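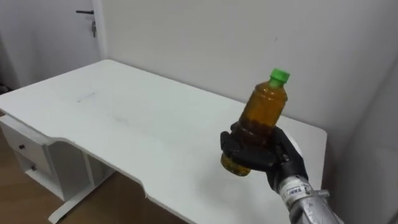

Can a humanoid robot clear a kitchen table yet? It can manage parts of the job on a good day, and it still needs a person close by for the rest.

4. Household trials

We asked ourselves that question more often than any other while preparing this section, and the short answer given above hides a good deal of unevenness that we would like to lay out with some patience. Readers who have followed the field for a while will know how easy it is to be charmed by one good pick, and we have been charmed ourselves more than once. What a household needs is the hundredth pick, on a Thursday evening, with the lamp turned off and the dishwasher running, and it was with that kind of evening in mind that we drew up the Maihi task list.

4.1 Tasks and setting

The Maihi list holds 44 small chores gathered from households in Cluvdale, most of them so ordinary that the people who gave them to us were a little surprised we wanted them written down. They include moving a drink from one end of a table to the other, putting a jar back where it came from, closing a drawer, and carrying a cup to the sink without tipping it. For this paper we keep to the chores that begin and end at a table, and we ran 284 trials on them, using the Avell controller throughout and the Soder planner for arm motion.

We chose a plain desk and plain walls for the first round. This makes life easier for the vision system, and we say so freely – a real kitchen table has mail on it, and crumbs, and somebody's glasses. Our feeling was that a method which stumbles on a clear white surface has no business near a cluttered one, and that it was kinder to everybody to find out early. The full-body setup is shown in Figure 3, with the desk to one side and a refrigerator behind.

Figure 3. The humanoid standing beside the desk, seen from behind and to its left, with its near hand free. 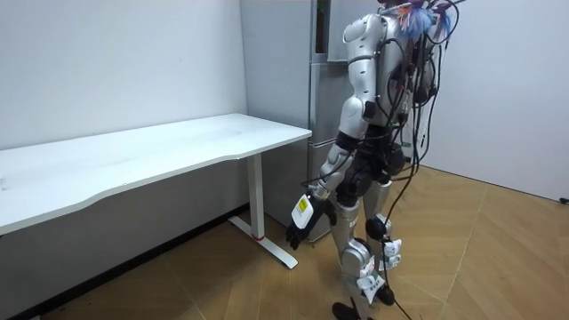
4.2 What counts as a grasp

Earlier work, our own included, has tended to call a grasp good once the object leaves the table. We have come to think this is too generous. A bottle lifted at a tilt may be perfectly secure and still be of no use to a person waiting for a drink, and a bottle that is held beautifully but can't be set down again has only moved the problem into the air. We therefore score each trial in two stages, the lift and the return, and a trial passes only if the object ends up standing on its own base with the hand clear of it.

Ridged plastic bottles turned out to be a friendly choice for the first stage, giving the fingers something to settle against. The second stage was where we lost most of our afternoons. Letting go asks the thumb and the four fingers to part company with the bottle in a sensible order, and when the thumb lingers a moment too long it can nudge the bottle along or tip it over. A person does this without a thought, usually while talking about something else.

We allowed the controller up to 200 control steps for the return, which felt lavish when we set it and rather less so by the end of the week. Raising the limit to 800 helped in the slow cases and did nothing at all for the ones where the thumb was badly placed to begin with. We now believe the placing of the thumb deserves to be planned before the arm ever moves, and we come back to this in Section 5.

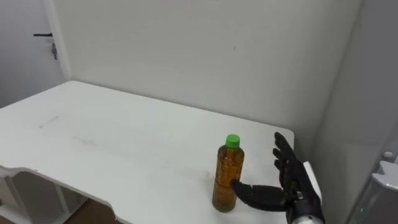

4.3 Remaining limits

Several things on the list are still beyond us. Anything with a loose lid is a worry, as is anything soft enough to change shape in the hand, and we have left glassware out of this round entirely. We also have little to report on chores that need two hands at once, such as steadying a jar while its cap is turned, though the Soder planner supports them in principle and we hope to try them on the same desk before moving to a furnished room.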